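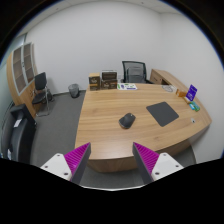
Subject: Re: [chores] Office tidying, are we any nearer?
From: Niilo Karppinen
Date: 9th May

On the question of whether a machine can clear a desk yet, Plekent wrote:

> I look after the fit-out for a small firm with two floors of offices.
> The owner has seen a video of a robot arm putting pens in a cup and
> wants to know if we can have one for the evening tidy. I said I would
> ask. The desks are nothing special: screen, mouse, mat, cables, papers,
> whatever people have left out. All I want is everything back in its
> place and the surface clear enough to wipe. I don't need it to hoover.
> Is there something I can buy, and if not, when?
>
> Also, does it matter that the desks have curved fronts? The chap from
> Retach asked me that and I couldn't see why he wanted to know.

Short reply: no, there is nothing I would tell you to buy. Longer reply follows.

Take the simplest job on your list, putting a mouse back on its mat. We have been working on that at Illura since September. The mouse lies next to the mat, at any angle, and has to end up on it the right way round. A person does it without looking. For the machine we have collected 1,334 goes, all done by people with a hand-held gripper, so that it has something to copy. The fingers are the soft ribbed sort which bend round what they close on. Hard jaws would be a poor choice for a mouse as it is rounded on top and tends to squirt out sideways.

With that much to learn from, our arm gets the mouse on to the mat 67 times in a hundred. It takes almost 40 seconds a go. Most of the misses are not drops. The mouse is on the mat but facing the wrong way, or the arm has dragged the mat along with it and then can't decide where the mat is. A dark mouse near a dark mat doesn't help either.

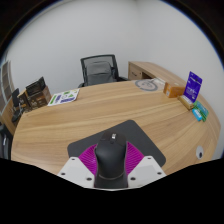 Chores list digest, Vol. 18, page 2

As to the rest of your list. Flat paper is worse than the mouse. There is no edge to get hold of on a sheet lying on a desk, and sliding it to the front and pinching it there works only if the machine knows where the front is. I expect that is why Retach asked about your curved fronts. A straight edge is easy to find and to follow. On a curved one the arm has to work out afresh where the drop is each time it moves along, and ours has put a few things on the carpet that way.

Cables I would leave alone for now. A loose coil changes shape as soon as you touch it. Small packets and cards are all right if they stand clear of each other, much less so if they are side by side, when you tend to get both or neither. Boxes are fine. Boxes are the one thing I'd be happy to show your owner.

Then there is the part which has nothing to do with hands. A person tidying knows that the printed sheet may be wanted in the morning and that the empty packet won't be. You would have to tell the machine, desk by desk, and somebody would have to keep telling it whenever the desks changed. Hämäläinen looked at this for a workshop with fixed tool boards, where each thing has one place and an outline painted round it, and it went well enough there. Shop benches are ahead of offices for that reason.

So if the owner must have something, I would try one desk with a fixed layout and boxes only, and keep the evening cleaner on as now. As for when, I don't know. The mouse I think we will have working well enough to leave alone in a year or so. Paper I wouldn't put a date on.

If you can send me the depth of the desks and say whether the side cabinets are fixed, I can at least tell you if an arm on a stand would reach the back.

Niilo

--
To leave the chores list, send a blank message with the word "leave" as the subject.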